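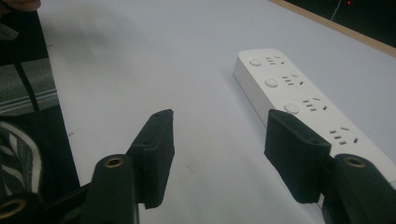
Ekene Mohammed

How does a write-in candidate get votes counted for town council?

I live in Pomirgate and want to run for the open council seat in Ward 3. I missed the deadline to get on the ballot. The clerk's office told me I can still run as a write-in, but the person on the phone was in a hurry and I came away with more questions than I called with.

What I was told is that I need to file a declaration of intent and that write-in votes for people who have not filed are not tallied by name. She did not say whether I need signatures. A neighbor who ran in Clusmont says he needed 36 signatures, but that is a different town and it was a few years back.

I would also like to know what happens if people spell my name wrong. Mohammed has a lot of spellings, and most people here write it a different way than I do. Do those votes get thrown out? Last time the seat was won with 103 votes, so a handful of bad ballots could matter.

I am not with either party. The election is in the spring and I have not raised any money so far. If there are campaign finance forms I have to do even with no money, I would like to know that too. 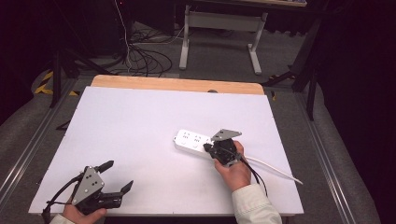 Power strip on the work table

gravelroad_pat

I ran as a write-in for school board in Nivham, same county as you, and lost, but I got through the paperwork fine so I can tell you how that part went.

The declaration is one page. You put your name, address, the office and the ward, and you sign it in front of a notary or the clerk. Our clerk did it at the counter for free. Take your ID. There were no signatures for write-ins when I did it. Signatures were only for getting printed on the ballot, which might be what your neighbor is thinking of, or Clusmont may have its own rule in its charter. Ask your clerk to show you the section for Pomirgate in writing. I would not go by what anyone says over the phone, and I would not go by me either.

On the form there was a line for "name variations." Use it. I put down my full name, my nickname, my last name alone and two misspellings. You should list every spelling of Mohammed you can think of, plus first initial and last name. Ask if you can attach a second sheet. In our county the board went by voter intent, so a misspelled name counted if it was clear who was meant and no other filed write-in had a name close to it. The variations line gives them something to point to if a ballot gets challenged.

Tell your voters two things. They have to fill in the oval next to the blank line as well as write the name. And they have to write it under the right office. I lost several votes because people wrote me in for county commissioner. I know because I asked to be there for the canvass, and you can too. It was in the basement of the annex at 9 in the morning and it took until after lunch.

For money, we had to file a statement once we raised or spent more than $300. Below that there was a short form saying you did not expect to go over. You still had to turn in the short form. Your own money counts toward the total, so keep the receipts for stamps and printing.

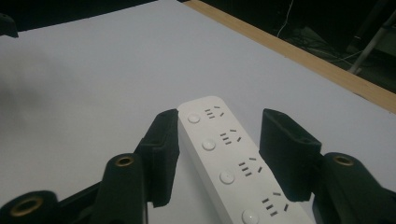
One more thing on printing. Any card or yard sign needs a "paid for by" line with your name on it, even if you made it at home. I had a stack done at Vrettos, the copy shop by the post office, and had to have them redone when I noticed the line was missing. If you hand out cards, make the sample ballot on the card look like the real one, with the oval filled in and your name written by hand. People copied mine exactly, and that helped more than anything I said at the door.

Also check how far you have to stay from the polling place door. It was marked with cones at ours, but one site had no cones and I got told to move.

dmk_ward1

You don't need any signatures for write in, that's for petitions. Just file the form before the cutoff. I think the cutoff is 90 days out but it might have changed, call them.

Good luck, though I've never seen a write-in win here.

Lorna T.

I work the polls in Ward 2, so take this for the voting side only.

Voters can bring a slip of paper with your name into the booth. Some poll workers will say they can't, but they are allowed to as long as they don't leave it there or show it around. We are not supposed to spell a name for anyone or tell them who has filed unless they ask to see the list. If they ask, there is a printed list of filed write-ins at the table. Go in before election day and make sure your name is on it and spelled the way you want.

Stickers are not allowed. They jam the scanner, and the vote may not be read. A candidate in Clusmont gave out stickers one January for a special election and it was a mess.

Mail ballots go out earlier than most people think. If you want those votes, file soon and get your cards out before the ballots are sent. The clerk can tell you the mailing date.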